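4.2 文件夹封面与所在表面的关系

上一节讨论了文件夹在柜子里的排列。本节讨论文件夹离开柜子以后的情况，也就是它被平放在桌面上、等待装纸或者取纸的那一段时间。在我们访问过的办公室里，这一段时间常常比人们估计的长。一个文件夹可能上午被拿出来，下午还在桌上，上面又放了别的纸。Trusari 的行政人员把这种状态叫做“躺着的”，我们在本文中沿用这个说法。

我们在 Trusari 登记的文件夹总数为485个，其中包括带夹子的硬板、两页对折的纸板夹和带打孔边的塑料夹。登记工作由 Enikő Takács 完成，第二位作者 Ilari Saarela 在四月对分类重新做了核对。两个人的分类在颜色一项上没有分歧，在“夹”和“板”的区别上则有过几次讨论。合上的文件夹平放时，从上面看与一块板很相似，只有翻开以后才可以确定。因此在以下的文字里，如果物品是合着的，而且我们不能确定它有没有第二页，就只写“封面”，不写它的种类。

参与者一共14人，都是每天处理纸质文件的工作人员。我们请每个人说明他或者她怎样找到一个躺着的文件夹。回答里最常出现的是颜色，其次是位置（“靠窗的那一堆”），再次是封面上的标签或者文字。有三位参与者提到了声音，意思是拿起文件夹时里面的纸会动，这样就知道它有没有装满。这个回答很有意思，但是和本节的问题距离较远，我们在附录里另外记录。

需要注意的是，颜色的作用依赖于它下面的表面。桌面如果是单色，几乎任何颜色的封面都容易被看到。桌面如果有纹理，情况就复杂一些。Lelodby 的两间办公室使用带石纹的台面，那里的工作人员告诉我们，浅灰色的文件夹“会不见”。其中一位后来把浅灰色的文件夹全部换掉，剩下的放在柜子的最下层，没有再用。

墙面也有影响，尽管参与者很少主动提到它。如果墙上的花纹里已经有黑色、黄色或者粉色的碎块，同样颜色的封面在视野的边缘就不再特别。我们把这种情况称为“背景占用”，即某一种颜色已经被周围的表面使用了。图2给出同一个空间的三个例子：周围三面都是水磨石花纹，碎块有黑色、芥末黄色、浅粉色和浅灰蓝色，底色为白色，台面则是灰白的仿大理石纹。

图2 水磨石花纹与仿大理石纹之间的封面。(a)、(c) 黑色；(b) 橙色。 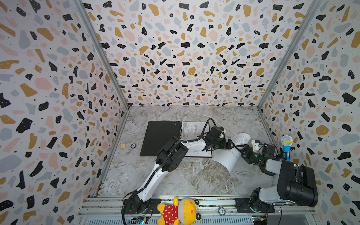
(a)

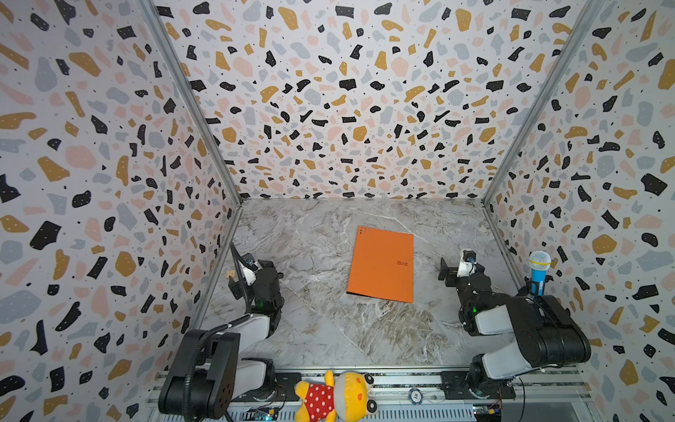 (b) 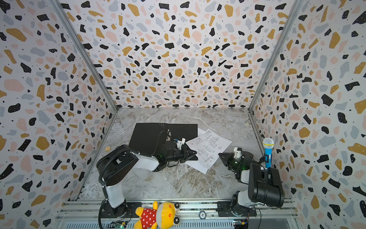
4.3 封面颜色、孔与文字的比较

图2(a)和图2(c)中的黑色属于背景占用的颜色，因为围板的花纹里也有许多黑色碎块。但是台面上并没有同样大小的黑色区域，石纹只是较深的细线，所以黑色的矩形仍然和台面分得很清楚。由此我们认为，判断背景占用时应当把直接接触的表面和远一些的表面分开。直接接触的表面决定边缘是否清楚，远一些的表面决定人的目光会不会先去别的地方。

图2(b)的橙色在花纹里没有完全相同的颜色，最接近的是芥末黄。参与者在访谈中对橙色和黄色的区分很稳定，没有人把两者说成一种。不过有两位参与者在光线较暗的房间里把橙色叫做“棕的”，这一点说明颜色的名称会随着照明改变，单独使用颜色名称来管理文件夹是有风险的。我们建议在登记表里同时写下颜色名称和放在旁边的色卡编号。

关于孔。带孔的边对于使用者有两个作用：第一，它说明纸从哪一边装进去；第二，在封面没有文字时，它帮助人确定方向。图2(a)中，一排小孔在黑色封面的右上角附近。图2(b)中，小孔排成一列，在橙色封面的左上角。两种位置我们在485个登记对象里都遇到过。多数办公室同时使用两种，工作人员对此没有意见，但是把纸装反的情况正是在混合使用的办公室里被报告的。Mertens 的产品把孔放在长边，Riltska 的旧产品放在短边的一端，两个厂家的文件夹在同一个柜子里时，取出来以后朝向经常不一样。

图2(c)中黑色矩形的右上部分有几个浅色的小点。我们在编码时没有把它们记为孔。按照编码手册，只有在物品拿到手里以后确认穿透的，才记为孔；其他的记为“点”，并且不参加关于朝向的计算。这个规定使数据减少了一点，但是两位编码者的结果更一致。

关于文字。图2(b)的封面右侧有较小的深色文字“RAY”。这类很短的文字在登记对象中比较普遍，它可以是厂家的标志，也可以是系列的名称，还可以是使用者自己需要的缩写。参与者对于这类文字的态度不同。有的人完全不看它，另外再贴一张标签；有的人用它来确认文件夹的上下方向，即使文字的内容和文件没有任何关系。后一种用法在我们看来是合理的，因为文字有固定的阅读方向，比一条边上的孔更直接。不足之处是，小字在一臂以外就不容易读，站着的人常常需要弯腰。

关于折线。对折的文件夹在靠近脊的地方通常有一条或者两条折线，供内容变厚时使用。图2(b)封面下缘靠左处有一条较细的深色折线，图2(c)黑色矩形的上缘附近也有一条不太明显的折线或者接缝。在访谈中，只有一位参与者知道第二条折线的用途。其他人以为它是使用后留下的痕迹，其中两人因此把文件夹当作旧的退回了仓库。装到大约100张纸以后，没有利用第二条折线的文件夹封面会翘起，不能平放，上面也不能再放别的文件。

4.4 纸与封面的相对位置

工作人员装纸时，一般先把纸在桌面上对齐，再推到夹子或者孔的位置。这一步需要封面旁边有空的桌面，宽度至少等于一张纸。在11间接受观察的房间里，我们记录了封面与散放的纸之间的关系，分为三种：纸在封面旁边，纸部分压在封面上，纸完全在封面里面。

第二种情况最容易产生错误。纸的一条边已经在封面上，但是还没有被固定，这时如果有人从旁边移动文件夹，纸就留在桌上或者掉到地上。Lelodby 的一位工作人员描述了一次这样的经过：一份合同的最后一页留在台面上，和石纹混在一起，下班以后才被清洁的人发现。后来她在装纸之前总是先把封面完全打开，使黑色的内面朝上，这样白纸的边缘容易看到。她的同事没有采用这个方法，理由是打开的文件夹占用两倍的桌面。

白纸与浅色台面的对比很弱，白纸与黑色封面的对比很强。橙色封面介于两者之间。如果一个办公室的台面是浅色石纹，并且桌面足够宽，我们认为深色内面的文件夹比较合适，而外面的颜色可以另外选择，用来区分文件的类别。桌面较窄的办公室不适合这个建议，在那里应当首先减少同时躺着的文件夹的数量。

本节的观察有以下限制。首先，参与者都来自使用打孔文件夹的机构，使用信封式或者盒式的机构可能有不同的习惯。其次，我们没有测量台面的反光。光滑的仿石台面在灯下会出现亮的区域，白纸放在那里时边缘更不清楚，两位参与者提到过，但是我们的记录表没有这一项。最后，“躺着的”时间由参与者自己估计，没有用钟表核对，因此在下一章的分析中只作为顺序变量使用。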